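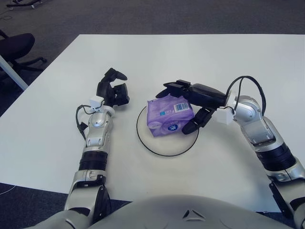
Keeping a Two-Armed Robot Running: Witold Urbańczyk on Cables, Hands and Mornings

Home | News | Workshop | People | Archive

January
By Iwona Szczepańska

Witold Urbańczyk starts at 7 in the morning, before anyone else on the floor at Utlow, and the first thing he looks at is the cables.

"People go straight to the screen," he says. "I go to the wrists. If a cable has moved, the screen won't tell me until it's too late."

He looks after one machine, a two-armed unit with a black multi-fingered hand on each arm. The team calls it Harb. It works over a plain white table, and most of what it does there is pick things up and put them down on a round plate. The thing it picks up most these days is a pack of tissues.

Tissues came from Szymon Duda, who writes the tasks. Before that they used a wooden block. "The block taught us nothing," Urbańczyk says. "You can grab a block badly and still lift it. A soft pack folds up on you. If one finger is out of adjustment you see it in the wrapper."

He likes a grip with one finger over the top and one curled under the front. When the top finger lands late, the pack twists. He then takes the hand out of service and checks the tendons before he lets anybody touch the software. He and Duda have argued about that order more than once.

The cables are his own subject. Each wrist has a black cable that loops out and comes back to the arm, and he sets the size of the loop himself. The first ones were too tight. They held up for 61 hours of running and then the left hand began to drop out whenever the wrist turned all the way in.

"I thought it was the connector. I changed the connector. Then I changed it again," he says. "It was the cable, broken inside the jacket. From the outside it was perfect."

He now leaves more slack and turns each wrist through its full range by hand, with the power off, watching for any place the loop could catch. The whole check takes roughly 30 minutes for both arms. He writes the result in a paper notebook, which Bogdan Sobczak later types up.

The log shows 3224 pick cycles since the right hand was last rebuilt. I asked if that was a lot.

"For the arm, no. For the fingers, yes. The arm will be here after I retire."

Setting the start position
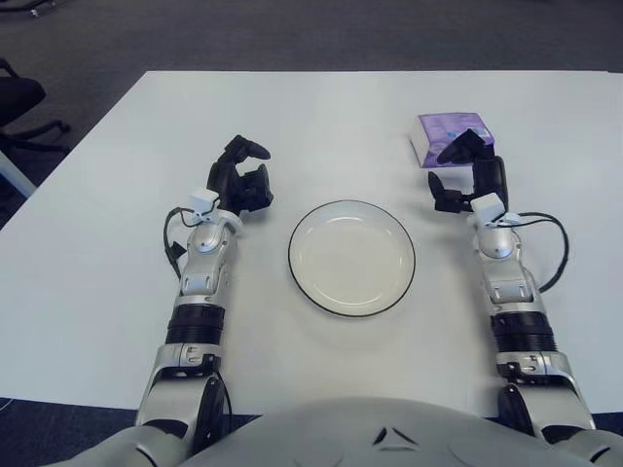
Plate first, then the pack

The plate goes down before anything else, between the two arms. Urbańczyk used to measure its place with a ruler. Now he does it by eye and lets the cameras confirm it. The pack goes farther out, on the right, where the right hand has to reach for it.

"I want the arm to stretch," he says. "If I put everything close, I only test the easy part of the joint."

He runs the approach slowly with the fingers open and stops it short of closing. If the fingertips come in too low, he corrects the wrist zero and runs it again. If they come in at a different height each time, there is play in a joint, and he gets out the tools.

The left hand has less to do in this task, but he still gives it the same check. Sobczak once skipped it to save time before a visit from the Clenstead office. The left hand drifted over the plate and came down on the rim. Nothing broke, and Sobczak tells the story himself.

Spare parts are the slow side of the job. Finger sets come from Flellau, and the last order took 16 working days. Urbańczyk keeps one complete hand in a drawer and will not lend it out. Eugeniusz Kaczmarczyk, who runs the budget, would like to know why the drawer can't hold two people's projects.

"Because then it's empty when I open it," Urbańczyk says.

I asked what he would change if he could. He wants a cover for the wrist cables that he can open without a tool. He has drawn one, and Duda is going to print it when the printer is free. Until then he uses the notebook and his hands.

He went back to the right wrist while we were talking and turned it a few degrees each way, listening.

Contact the newsletter | © Utlow Workshop News | Back to top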